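Birik releases Nundik, a training method that lets robot hands learn from fewer demonstrations

Aug 21, 2021

Birik today released Nundik, a method for teaching robot arms with multi-fingered hands to pick up and place everyday objects. The software, the simulated tasks and a technical report can be downloaded free of charge for research use.

Robots are often taught by demonstration. A person steers the arm through a task many times, and a control policy is trained to copy what was done. Collecting the demonstrations is slow, and hands with many joints are harder to steer than simple two-finger grippers. A policy trained on a small set of demonstrations tends to fail when an object has been moved a short distance from where it was during training.

Nundik splits each demonstration into two parts, the approach and the contact. The approach is stored relative to the table and the contact relative to the object being held. The two parts are then recombined in simulation with objects in new positions. Each new motion is played through from start to finish, and only those that complete the task are kept for training.

In the main test, Birik started with 297 demonstrations recorded in simulation. The tasks use ordinary tableware and food items on a plain table, and the starting positions change with every attempt.

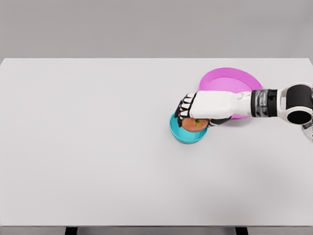

The simulated hand holding an apple over a teal bowl, with a pink plate on the table behind it.

Trained policies were scored over 600 attempts per task. An attempt counted as a success only if the object ended up in the right container and the hand had let go of it. Policies trained with Nundik succeeded more often than policies trained on the original demonstrations alone, and the gap was widest when objects started near the edge of the arm's reach. Full results for every task are given in the report.

The report also covers two kinds of failure. In the first, the fingers close too early and push the object away. In the second, the hand lets go while the object is still touching the thumb, so that it rolls off the rim of the container. Both were more common with round objects than with flat ones.

All results in this release come from simulation. Birik began work on the method in February and plans to test it next on physical arms at its Skovemix laboratory. Those tests will use the same tasks and the same scoring rules, and the results will be published separately.

The release includes the training code, the demonstrations, the task files and the scoring scripts. It runs on Goel, Birik's existing simulation package, and current Goel users can add it as an update.

About Birik

Birik develops software for robot learning and simulation. Its tools are used by university groups and by companies working on robotic handling.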